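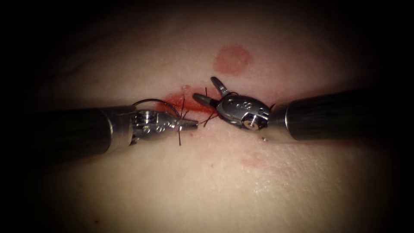 Paracha Practice Skin Pad, Large

Item: Skin and suture practice
Sold by: Urgate Teaching Supply
Availability: In stock, ships in 2 business days

The Paracha is a three-layer silicone pad for learning and keeping up basic suturing. The large size gives enough room for a full evening of practice before you need to turn it over. It is used in nursing programs, veterinary courses and first-year surgical skills classes, and by people who just want to get their hands working again after a long break.

The top layer is thin and a little stiff, and takes a needle cleanly. Under it is a softer layer that stands in for fat. The bottom layer is firmer and has a fine mesh bonded into it, which keeps stitches from pulling through when you tie down hard. Older pads had the mesh between the top and middle layers. We moved it in the current version after teachers told us that students were learning to lean on it.

The pad comes uncut. Most instructors prefer this, as they can mark their own lines with a skin marker and cut to the depth the lesson calls for. A pre-cut version is sold separately under the name Paracha Ready.

Specifications

Length: 162 mm
Layers: three, bonded
Backing: mesh, bottom layer
Weight: 700 g with base tray
Usable sides: 2
Latex: none
Color: light, medium or dark (choose at checkout)

What's in the box

Practice pad
Base tray with rubber feet
Two side clips
Storage bag
Care card

Needles, thread and instruments are not included. The pad works with any standard curved cutting needle. Very fine taper needles will go through but tend to bend in the top layer.

Using the pad

Set the tray on a flat surface and press the pad in until the edges sit under the lip. The side clips pull the pad slightly outward so that a cut opens the way a real one does. For closed-line practice, leave them off. Start new students with simple interrupted stitches near one end and work across. Leave a finger's width between cuts - closer than that and the strip between them will start to tear.

When one side is used up, take the pad out, flip it and clip it back in. The second side is the firmer layer and feels different under the needle. Many teachers save it for knot tying, where the feel of the surface matters less.

Care

Remove all thread before storing. Wash with dish soap and cool water, pat dry, and dust with a small amount of cornstarch if the surface feels tacky. Do not use alcohol wipes. They dry out the top layer and it will crack along old needle holes. Keep the pad flat in its bag and away from printed paper, as ink will transfer and does not come out.

Customer comments

"Holds up better than the pads we had before. I cut shallow for the first few weeks and get most of a term out of each one. The clips are stiff at first." - Solange Falcão

"Good pad, but the tray slides on a glass desk. I put a damp cloth under it." - Wissam Hijazi

"Ordered medium and received dark. Urgate swapped it without any trouble. Wish the care card said more about storage." - Kelly Tavares

Related items

Paracha Ready, pre-cut pad
Ovanura thread assortment, practice grade
Wiria needle holder, student size
Replacement side clips, pair

Returns and school orders

Unused pads can be returned in the original bag. Cut or stitched pads cannot be returned unless the layers have come apart. For school orders, write to Marcelino Lins at the Urgate order desk and include the course start month. Orders for October classes should be placed before the end of August.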